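Consulate Residence, Illville: Pre-Visit Safety and Protocol Checklist, With Comments

Completed 14 November 2023 by Chia-jung Fung, household and protocol office
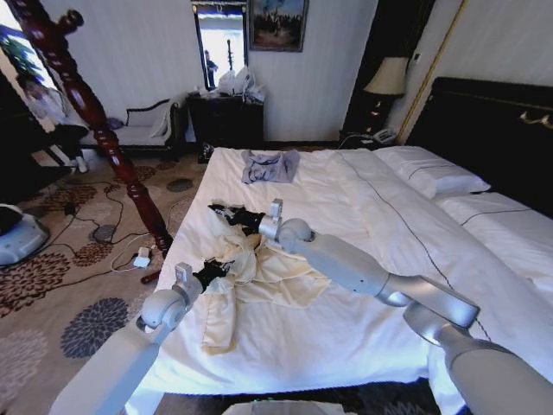 Covers the residence and grounds ahead of the state visit by the royal party from Brinditz. Items are marked OK, FIX or ASK. Comments are mine. Last time the form came back with every box ticked and a chandelier that hummed, so this time I have written things down.

1. ARRIVAL AND FRONT STEPS

1.1 Handrail firm on both sides. OK
Comment: Left side was re-bolted in August. I leaned on it with my full weight and a tray.

1.2 Steps free of loose stone. FIX
Comment: Third step from the top rocks. The household knows to skip it. A visiting queen does not, and I would like her to learn some other way.

1.3 Red carpet lies flat, edges taped. FIX
Comment: It has been stored rolled the wrong way and now curls up at the end like a ham sandwich. Please weight it overnight. Do not use the bust of the first consul again, he has lost enough nose.

1.4 Flagpoles, ropes and pulleys. OK
Comment: Both flags go up and come down. The Brinditz flag has a right way up. There is a drawing taped inside the rope locker, and I ask that it be looked at.

2. RECEPTION ROOMS

2.1 Exit doors open fully from inside. FIX
Comment: Garden door opens as far as the piano. The piano was moved there to hide the stain. Move the piano back and let people see the stain.

2.2 Exit signs lit. OK
Comment: The social office asks if they can be covered during the toast, as green is not kind to the portraits. No.

2.3 Room capacity posted and respected. ASK
Comment: The ballroom is rated for 400. The guest list is over that and still growing, mostly by cousins. Somebody senior needs to ring Thibodeaux, who are handling the invitations, and say the number out loud to them.

2.4 Extinguishers present and in date. OK
Comment: All 9 found. One was behind the curtain with an umbrella hanging on it. Umbrella returned to the stand.

2.5 Candles clear of drapes and flower displays. FIX
Comment: The table plan calls for tall candles under a hanging arrangement of dried grasses. I have written "kindling" on the plan in pencil. Florist to call me.

2.6 Chandelier fixings. OK
Comment: Cliten came out with the tall ladder and tightened the lot. It no longer hums. I slightly miss it.

3. GUEST ROOMS

3.1 Smoke alarms tested. OK
Comment: Tested at noon. Apologies to the deputy, who was on the phone to the ministry and had to explain that we were not under attack.

3.2 Window locks and restrictors. FIX
Comment: Blue suite, bathroom window. It locks if you lift it, push, and hold your breath. Needs a new catch.

3.3 Hot water at a safe temperature. FIX
Comment: East side runs far too hot and west side takes its time. The mixing valve needs setting before anybody royal steps into it.

3.4 Escape plan on back of door, in both languages. ASK
Comment: The Brinditz version was done by a nephew of somebody. I am told it directs guests to "flee gently by the soup." Charming, but please have it read by a second nephew.

4. KITCHEN AND SERVICE

4.1 Allergy list received from the visiting household. ASK
Comment: Asked for it two times. What came back was a list of the Queen's honors, which is long and contains no nuts.

4.2 Gas shutoff labeled and reachable. OK

4.3 Service stairs clear. FIX
Comment: Gift crates on the landing. Gifts from which visit, I could not establish. One contains a saddle.

5. CEREMONY AND GROUNDS

5.1 Salute area roped off, neighbors told. FIX
Comment: Rope is up. Neighbors not told. The last salute produced two letters and a loose horse.

5.2 Medical post staffed and signposted. OK
Comment: Two medics booked, tent by the rose beds. The sign points at the tent from one direction and at the pond from the other. Turn it a bit.

5.3 Wet weather plan. ASK
Comment: The plan in full reads "indoors." See 2.3.

SIGN-OFF

Not signed. I will walk it again when the FIX items have been done, starting with the third step and the hot water. Anyone who ticks a box on my behalf in the meantime can carry the saddle downstairs.

C. Fung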